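Lindgren Completes Floor Moisture Survey of 43 Commercial Buildings, Issues Revised Guidance for Concrete Slabs
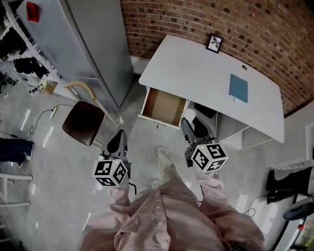 TERLEY, 2020-10-28. Lindgren, a building materials testing firm, has published the results of a survey of moisture in concrete floor slabs across 43 commercial buildings in the Terley area. The survey supports a revised edition of the firm's guidance on when a slab is ready to receive a coating, tile or sheet flooring.

Fieldwork ended in August. Technicians took 936 readings with relative humidity probes set in drilled holes, at a depth of 40 percent of slab thickness for slabs drying from one side. Each hole was sleeved, sealed and left to reach balance before a reading was recorded. Surface meters were used only to choose hole locations and do not form part of the reported results.

Of the readings taken, 327 were above the limit stated by the maker of the floor finish planned for that room. High readings were most common in three conditions: slabs placed on grade with no vapor barrier directly beneath the concrete, slabs power-troweled to a dense finish, and rooms where the heating and cooling system had not yet been started.

"The calendar is still the most widely used moisture test in this trade, and it is a poor one," said Esi Lamptey, technical manager at Lindgren. "Two slabs placed in the same week, from the same mix, can be months apart in drying. The guidance now asks for a reading in every room that will get a bonded finish, including small ones."

The previous edition allowed adjoining rooms on the same slab to share a single test location. That allowance has been withdrawn. The new edition also sets out the following changes:

Air temperature and humidity in the room must be held at service conditions for at least 48 hours before readings begin and until they are complete.

Probes must be checked against a salt reference within 30 days before use, and the check must be entered in the test report.

Test holes must be marked on a floor plan and filled with a non-shrink patching compound once the report is accepted.

Results must be reported as read, to the nearest whole percent, without averaging across locations.

For slabs that fail, the guidance describes two routes. The first is continued drying with dehumidification, followed by a second set of readings at the original locations. The second is a surface-applied moisture barrier, subject to the written approval of the flooring maker. Grinding alone is not accepted as a remedy.

Lindgren will apply the new edition to all projects booked after publication. Projects already under way may finish under the earlier edition if the owner agrees in writing. The first site to be tested under the revised procedure is the Illero office building, where Nostari is the flooring contractor.

The full guidance and a blank report form are available from the Lindgren office in Terley on request.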